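Lodton bottle pickup set, README

Hi! If you've landed in this folder you probably want to train something to grab trash, so I'll try to keep this short. I'm Gintarė Jankauskaitė, I ran most of the collecting with Fletcher Wihongi, and the mistakes in the notes column are mostly mine.

What you get: 67 episodes of picking up and dropping off small household stuff, steered by hand with a leader arm. Each episode has the wrist video, joint positions, gripper opening and one line of plain text saying what the task was. We recorded in 4 places, all of them somebody's real rooms (no lab tables, hooray), and most of it got done in August.

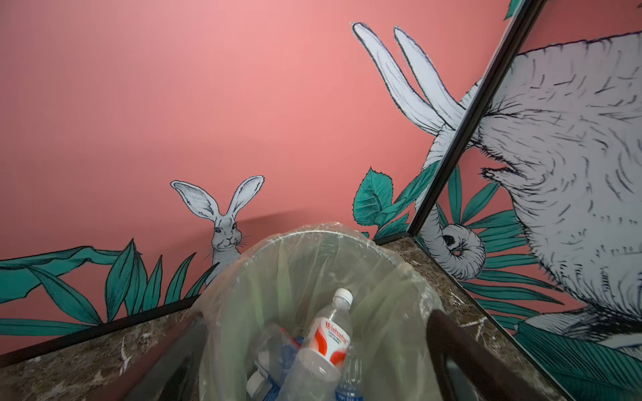
Clear plastic is the reason I wanted this set at all. Our older one, Adholm, was full of mugs and blocks and sponges, and the policy we trained on it went to pieces the minute it met anything see-through. So we went looking for rooms that would make life hard. Bottles in a see-through liner are about as mean as it gets, with the creases catching light all over the place, and then you have a mirror right beside the basket reflecting part of the rabbit mural. I love that wall, but my first detector kept boxing the rabbit ears, so please don't mask out the background if you want to compare numbers with ours.

Splits: 18 episodes are held out for testing. They're listed in test.txt, and please leave them there! Whole rooms stay on one side of the split, so don't shuffle by episode or your scores will look much nicer than they should.

Known problems:
- The gripper signal lags the video a little in the Kushnir recordings. Fletcher has a script for it in tools/, it works but it's slow.
- Failed grasps are kept and marked fail. I like having them in, you can filter them out with one flag.
- The text lines say "trash", "garbage" and "waste" depending on who was typing. Sorry, we never agreed.
- Episode 36 stops early. Skip it.

If you find a bad label, open an issue with the episode number and the time in the video. I usually go through them on Saturday morning.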